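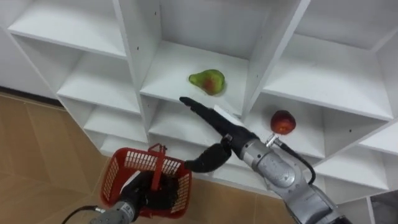 Ticket: White cubby shelf, small parts and setup
Product: Jistden open cubby unit, white
Opened by: Leen Sleiman, Hinstead
Opened: 2025-07-09
Status: Solved

Hi! First off, we love this shelf. We put it up as a little produce stand for our pretend grocery corner and it looks so crisp against the wall. Three things I can't sort out from the booklet, though.

1. There are rows of tiny holes in the uprights and I have 13 plastic pegs left in the bag. Did I skip a step??
2. One of the floors rocks a tiny bit when I press on the front edge. The others are solid.
3. Round fruit wants to travel. An apple set down near the front rolled until it hit the divider. The pears are better, but only if you lay them on their sides.

I've tightened everything I can reach with the key that came in the box. Owen held the unit steady while I did it, so I don't think it moved on me.

Thanks so much, no rush at all!
Leen
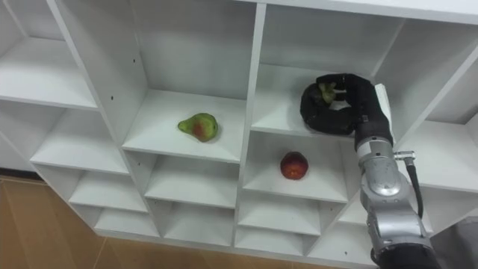
Najwa Kanaan
Product Support, Dullero

Hi Leen, a produce stand! What a great use for it, I'm so happy you wrote in.

The pegs first. Those holes are for add-on half shelves, so if you didn't buy any, the holes stay open and the pegs are spares. You didn't miss a step. Tape the bag to the underside of the unit so you can find it later.

For the rocking floor, please try this:

Empty that cubby and the one under it. Back off the 6 screws that hold that row by half a turn each. Press the floor down and toward the back until it sits flush, then tighten the back screws before the front ones. Most people tighten front to back (I did it at home too), and that leaves the front edge slightly proud.

For the rolling, lay a level front to back on one of the middle floors. If the bubble sits toward the front, turn the two front feet out a little at a time and check again. Pears on their sides is the right idea, by the way. Apples do well pushed to the back corner.

Could you tell me which row is rocking, and whether your floor is tile or carpet?

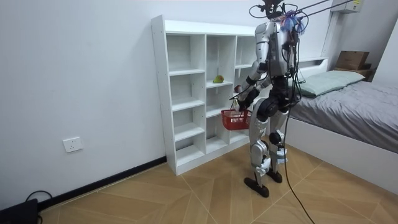 Update from Leen Sleiman

Middle row, and the floor is wood-look tile. I did the screws in your order and the rocking is completely gone, I pushed on it pretty hard! The level was off too. It took 7 small turns on the left foot and fewer on the right, and now an apple stays where I set it.

One more question: is there a part number for the half shelves? I'd love two for the smaller fruit.

Reply from Najwa Kanaan

Yay! Part 86, sold in pairs, same white. They go on the pegs you already have. Closing this one as solved, but reply here and it opens right back up.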